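Subject: Re: [handsets] Anyone tried the Pramier on the Dundano network yet?
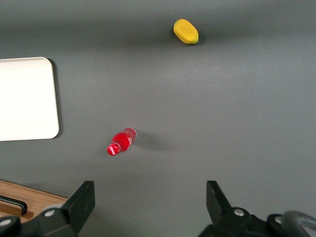 Zamska wrote:

> I've been on the list a while but mostly read. My old flip phone
> is finally dying and I'm looking at the Pramier. Two things I can't
> find out from the store page: does it hold a signal on Dundano
> once you get out of town, and is the battery any good? The page
> says 5 days standby and I don't believe it. I also have 700
> contacts on the old phone and would rather not type them in
> again.

Oh, I can help with this one! I've had mine since November and I like it more than any phone I've owned, cheap or expensive.

Signal first. I'm on Dundano and I drive the valley road out to Paewai most weeks. My previous phone lost the network at the first bend and didn't find it again until the gas station. The Pramier hangs on nearly the whole way (it drops to the slow network behind the hill, but calls still go through, and texts are fine). Make sure you switch on calling over wifi in the settings, it's off out of the box. Great for a house with thick walls.

Battery: you're right to be suspicious of standby numbers, but mine did the 5 days when I left it in a drawer with data off. With normal use, meaning messages, some maps and a bit of radio in the evening, I charge it every 2 days. If you turn the brightness down from the default you'll do better than me. The screen is very readable even when it's dim!

Contacts: please don't type them in! If the flip phone can save contacts to the SIM, do that, but check how many the SIM will hold, because yours may not fit all in one go. I moved mine in batches. Copy a batch to the SIM, put it in the Pramier, import to the phone, clear the SIM, go back for the next lot. Tedious, but you can do it with the TV on. If your phone has Bluetooth, try that first, it might send the whole list as one file.

One gripe so you don't think I'm on commission: the speaker is thin. Fine for calls, hopeless for music. The headphone jack is there though, hooray, and it sounds lovely through that.

If you get one, post how the import went. I'd love to know whether Bluetooth works from a flip phone that old.

--
handsets mailing list
To unsubscribe, send a blank message with "unsubscribe" in the subject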